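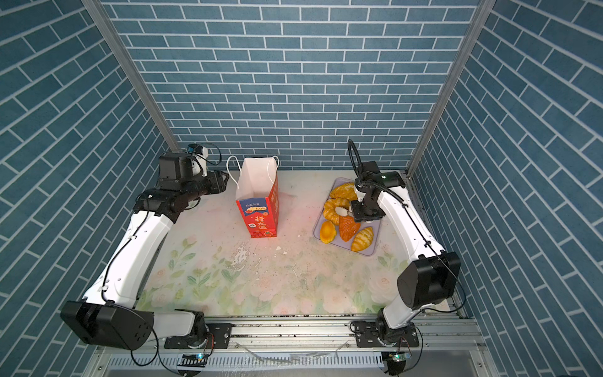
Landlords in Parov should let tenants pick their own wall coverings. My last lease was nine pages long, and two of them were about paint.

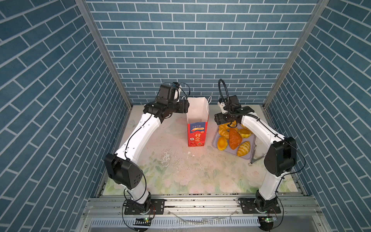

A $330 deposit already covers the cost of putting a room back to white. Plenty of people would be happy with patterned walls, even blue brick with thin white lines, and would stay longer for it. 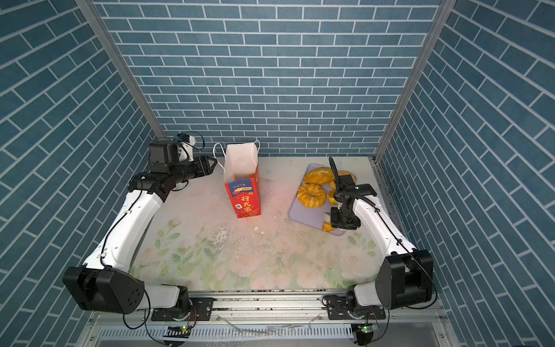

Owners say the next tenant may hate it. Then the next tenant can change it. My rent goes up again in August, and the walls are still beige.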